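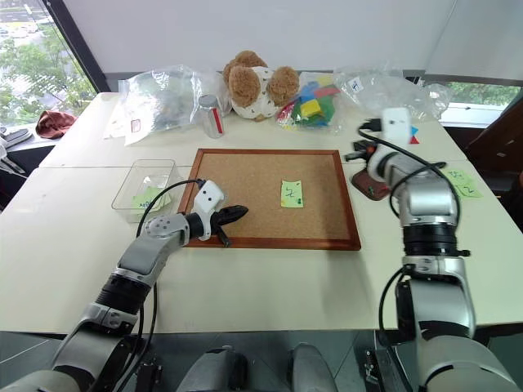
Do you need pins for a sticky note?
On a cork board you do. The adhesive on a sticky note is made for paper, glass and painted surfaces, and cork is crumbly. The note will hold for a while, then curl at the bottom, then drop behind the desk. One pin through the top edge keeps it up. Two pins keep it flat.

That was the first thing Lies Verbruggen told me when I went to see her at Trumbridge, and she said it while pulling a fallen note out from behind a radiator. Verbruggen has sold and repaired notice boards for most of her working life. Her workshop is at the back of a former shoe store on the main street, and on the morning I was there in June she had boards leaning against every wall, some with the cork gone dark in the middle where people had pinned and unpinned in the same place for years.

I had come because I wanted to buy one and didn't know how. My last board came from a supermarket. The cork was a thin skin over cardboard, and any pin pushed in at less than full force fell out by dinner. Verbruggen had me press my thumb into the one I'd brought along, then into one of hers. Hers gave a little and came back. Mine stayed dented.

Thickness is what you're paying for, she said. The frame matters less than people think, but it does matter. A wooden frame with mitred corners, cut at an angle so the two pieces meet on the diagonal, can be opened up and glued again when it loosens. Plastic corners crack and then you are shopping again. She doesn't like frames that stand too far above the cork, which make the edge of the board useless for anything larger than a receipt.

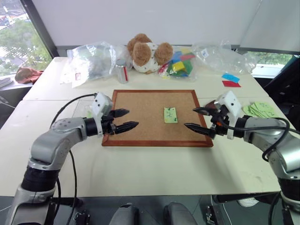
Home and Desk department, Mosquera Magazine

There are two ways to put up a board, and most people do it in the wrong order. They hang it on the wall first and start pinning. Verbruggen's advice is to lay it flat on a big table and work there until you know what goes where. You can lean on a pin with your full weight. You can shift a note to the left and stand back from it. A single light green note on a bare stretch of cork already tells you something about how large your notes look and how many the board will take, and it is easier to judge that at a table than with your arms over your head.

Thijs Prins disagrees. He runs the front office at Trimham, a furniture rental firm, where the board by the door is the nearest thing they have to a computer system for deliveries. He says a board only makes sense at eye level. "You read it walking past," he told me. "If you set it up lying down you put everything too low." His board is the best organized one I saw. It is also nailed to the wall crooked, and has been since they moved in.

Prins allows his drivers one word or one sign on each note. The day's first pickup gets a 1, the next a 2, and anything that needs a phone call gets a cross. He used to let people write full sentences, and the result was that they stood in front of the board reading while the vans waited outside. Now a driver looks up, takes the note and goes. At the end of the shift the notes come back and he throws them away. He gets through 3,000 of them in a year and buys whatever color is cheapest.

I liked the single sign and took it home with me. A shopping list on a board is hard to read from across a kitchen. A number in thick marker isn't. Blue and black both show up well on pale green paper. Pencil doesn't, and neither does a ballpoint unless you go over it several times.

Pins deserve more thought than I had given them. The flat brass kind that came with my supermarket board are nearly impossible to get out without a fingernail or a knife. Pushpins, with a waist you can grip, go in and out easily and cost very little. Sanne Meijer, who teaches sewing at the Fleltance community rooms and uses boards for laying out patterns, bought a box of 2,000 some time ago and expects to leave most of them to her daughter. She keeps the ones in use in a small dish next to the board – never in the cork itself. Pins parked along the edge of a board look tidy for a day or so, she said, and then somebody needs the edge.

Meijer also has opinions on color. She gives green pins to things that are settled and yellow to things she may still move. I asked what brown ones meant. She said they meant she had run out of green.

One pin near the top corner and another on the opposite side will stop a note from swinging. More than that is a matter of taste, and on a small note the pin heads start to cover the writing. 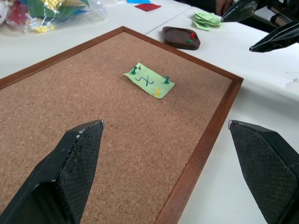

Looking after the cork

Cork needs very little. Vacuum it with the brush attachment when it looks dusty. Don't wipe it with a wet cloth. If there are ink marks, fine sandpaper will take them off, along with a bit of the surface, so go easy.

Small holes close up by themselves to some extent. For larger ones Verbruggen mixes cork dust with wood glue and presses it in with a butter knife. She saves the dust from sanding in a jam jar for this. The patch dries darker than the rest and she doesn't try to hide it.

A board that has warped can be laid face down with books on it – leave it a week or two. If the backing has come away from the frame, take it to someone. Verbruggen charges 80 for a new sheet of cork in an old frame, and a large new board from her runs to 200. I had mine redone. It took two visits, the first one being the day she measured it and told me the frame was better than I deserved.

It hangs in the hallway now, with the keys on a hook underneath.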